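Can a Robot Clean Up Your Desk Yet?

Think about the last time a grown-up asked you to tidy your desk. Maybe you groaned a little. Maybe you shoved everything into a drawer and hoped for the best (we have all done it!). Well, people have been dreaming of a machine that would do that job for them for a very long time, and every November we get a stack of letters from readers asking when it will finally be ready. So let's take a good long look at that question.

Robots are already very good at some kinds of work. In a factory, a robot arm might put the same lid on the same jar all day long without getting bored. But a factory is set up so that the jar is always in the same place. Your desk is a different story. On Sunday there's a glue stick on it, and the day after there's a sock, half a sandwich and a library book.

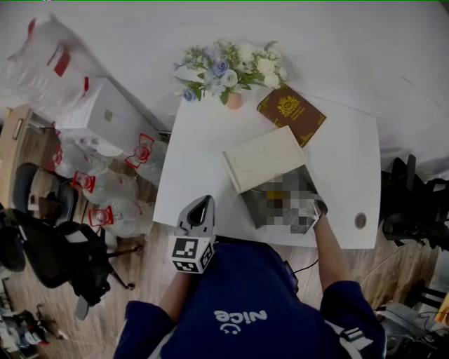
To tidy up, a machine has to answer a lot of little questions that you answer without even noticing. Is this box open or closed? Does the lid belong to it, or to something else? Can I squeeze this, or will it crush? Is it trash, or is it somebody's treasure? A vase of flowers has to be moved gently and kept upright, while a book can be slid along flat. You learned all of that when you were small, mostly by dropping things.

So how does a robot learn? One way is for people to show it. A person holds a gripper, a kind of robot hand with a handle, and does a chore with it again and again while cameras record what happens. Some of those grippers have a cube on them with black and white squares, a bit like a chessboard that got mixed up. A computer can spot those squares easily, and they help it work out where the gripper is and which way it's tilted.

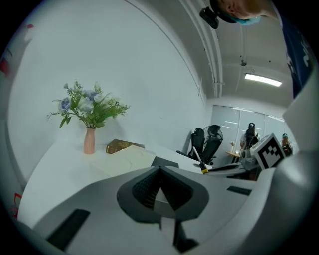 Now, one try isn't nearly enough! Let's pretend we're teaching a robot named Vindero to put a lid on a box. We show it 6 times, and it can do it as long as the box never moves. We show it 53 times, with the box in different spots, and it does better. We show it 776 times, with big boxes and little boxes and boxes turned sideways, and now Vindero can try a box it has never met before. It might still get the lid on crooked, but then so do I.

Can robots do chores yet, then? Some of them, some of the time. There are round ones that vacuum floors, and there are robots in labs that can fold a towel or put a cup away if you're willing to wait. A whole messy room, with a cat walking through the middle of it, is still very hard for them.

Try it yourself: put on a pair of thick mittens, close one eye, and put five pencils into a cup. Then ask a friend to move the cup and try again.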